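Reference > Robotics > Teaching by demonstration > Hand-held gripper collection
Print this page | E-mail this article

Hand-held gripper collection

Hand-held gripper collection is a way of gathering examples for a robot's learning system without using the robot. A person holds a gripper fitted with a camera and does an ordinary job with it, such as lifting a bottle. Each complete try, called an episode, becomes one example.

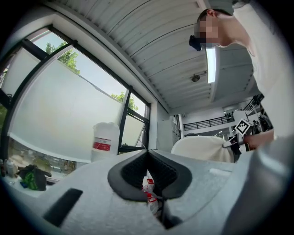 Teresa Carroll
Contributing editor, robotics

The great charm of the method is that it can go wherever a person can: a workbench by a window will do as well as a lab! Many grippers carry a square black-and-white marker, which software uses to work out where the tool is. The wide camera view takes in the fingers and plenty of the room, and faces are blurred before the episodes are shared.

The Kanaan set, recorded by Rania Matar and Nabil Chidiac, is a lovely small case. It holds 747 episodes of bottle and jug handling, most of them under 30 seconds long, gathered by 4 people. Matar kept the failed grasps in a separate folder, and they later proved useful for teaching recovery moves. The larger Breltov set has 2,000 episodes and adds folding cloth.

See also: Fiducial marker; Imitation learning; Episode

Contact the editors | © Prurport Reference | Back to top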